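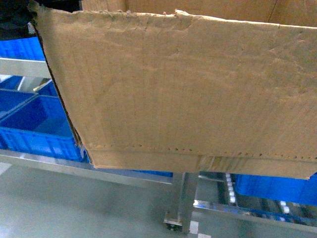
Flattened corrugated cardboard, torn along the top edge

About Samuner

Samuner helps homeowners and small builders settle arguments over unfinished work, extra charges and unpaid bills. Gillespie Dunbar started the firm after 2 decades as a site manager, the last of them running room additions and garage conversions for Drasteck.

We are not lawyers and we don't take sides. Either party can call us first, but both have to agree in writing before we open a case. One of our inspectors then visits the property, reads the contract and any change orders, and writes up what was done, what is left to do and what a fair price would be. Most reports run to a few pages. Both sides get the same copy on the same day. 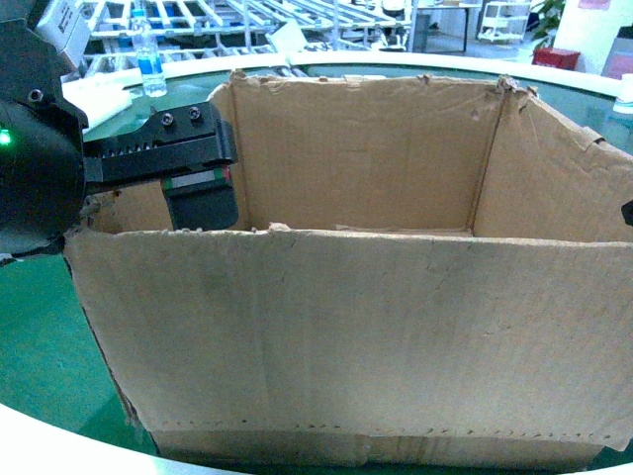
The inspection fee is $450, normally split between the two parties. It covers one visit and the written report. If you want us to sit down with you both afterward and work out a payment schedule, that is billed separately, and we will quote it before you commit.

Jessie Tennant schedules inspections and is usually the person who picks up the phone. Savvas Andreadis and Cleiton Bragança do the site visits. Savvas takes foundations, framing and roofing. Cleiton came to us from Montoya, where he priced kitchens and bathrooms.

We have closed about 1,000 cases. We moved to our present office in Zirodton in January. Visits are by appointment only.

If a court date has already been set, please tell us when you call.

This site uses cookies to remember your settings. By continuing to browse you agree to their use. Accept | Manage preferences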